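Bring back the boring weeknight dinner

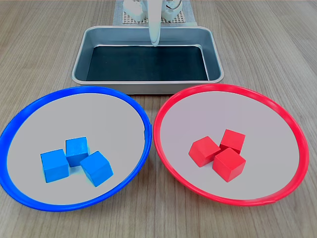

My neighbor Kamarul Latuheru cooks the same 6 dinners over and over, and for years I thought that was a little sad. Then I had a kid, got a longer commute, and now I think he might be the smartest cook on our street.

Somewhere along the way we all decided that a Thursday night meal should be an event. New recipe, new spice, 11 ingredients, and one of them only sold at that shop out in Ploltport (which closes before I get off work, of course). I bought into it completely! I had a drawer full of clippings, and I would stand in the kitchen at seven in the evening reading step four with a hungry child hanging on my leg.

So in May I quit. Monday is lentils. Tuesday is eggs and potatoes. If a meal takes more than 30 minutes, it waits for the weekend – and plenty of weekends it keeps waiting.

My sister says I'm raising a picky eater. Maybe, but my son now asks for lentils by name, and he knows how to set the table for them. I also spend less at the store and throw out a lot less wilted cilantro.

I still love a fancy dinner. I just want somebody else to make it, preferably on a Saturday, and I'll bring dessert.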